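At the Flaster open day in Trerton, posting as I go, sorry for the spelling

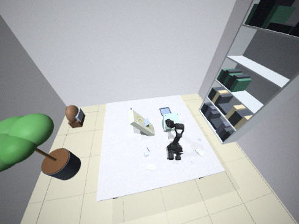
Got here early and it was already packed. Parking is a nightmare, use the lot behind the hockey rink

First stop is the simulation bench. Everything gets tried on the computer before it goes near the actual arm. Jeanie Haldane is running this one and she talks even faster than I type

Job today is tidying. Small white bits go in the box. White bits on a white rug, which she says is on purpose - if it can find those it can find anything. My eyes had trouble too

She's had 3,364 runs through this room since June. Didn't catch how many were good ones. Will ask

Asked. "Depends what you call good." Fair enough

The room has a bookshelf and a potted tree and a head on a little pedestal. Kid beside me wanted to know who the head is. No answer given

Each run gets 60 seconds then it resets and the bits land somewhere else. Lighting can change too, and the colour of the box. Today's is a minty green

Couple of people asking about jobs. Jeanie says the sorting line at Itville still has the same crew as before, they just don't do the overnight bit anymore. Guy behind me not convinced, they had a decent chat about it

Someone asked why not just practise on the real one. Real one needs a person standing there with a hand on the stop button, this one can run all night while they're home in bed

Coffee break. Butter tarts are gone aready. It's 10:40!!

Next up is the Uçar demo in the other building, real arm, real parts. Line for it is about 15 people deep and they let in 4 at a time. You have to wear the glasses

Still in line

Still in line. Chatting with a retired machinist who's been to every one of these and reckons the grippers have come a long way but the cables are still a mess

If you're coming this afternoon do the sim bench first, much shorter wait, and ask to have a go with the controler. I got the arm to go completely the wrong way

OK they're waving us in, phones away. More later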